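Huslow Community Wood Shop -- Frequently Asked Questions

Do I need any experience?
None at all! Plenty of our members had never held a saw before their first evening, and watching a first box come together is still my favorite part of the job.

How big is the shop?
1,330 square feet, with a separate finishing room at the back.
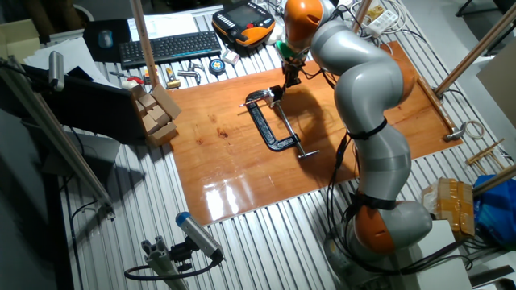
What does it cost?
Membership is $15 a month, and that covers hand tools, glue and sandpaper. You pay for your own lumber. We buy ours from Dinach, and the cherry they sent last time is gorgeous.

How many clamps should I own at home?
More than you think -- but start with 2 good ones and see what your projects ask for. You can borrow ours overnight. 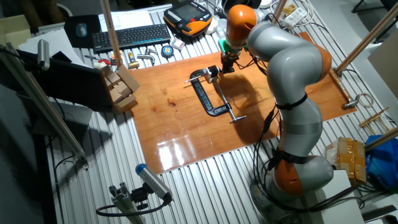

Black C-clamp
On a wooden board

How long should glue stay clamped?
Follow the bottle. I like to leave a tabletop until the next day, and I put scraps of pine under the jaws so they don't dent the wood.

Can I bring my kids?
Yes, please do! Saturday mornings are for families. The next birdhouse class starts in September, and sign-up is at the front desk.

Where do I park?
Behind the building, off Rainer Street. The lot fills up early on class nights.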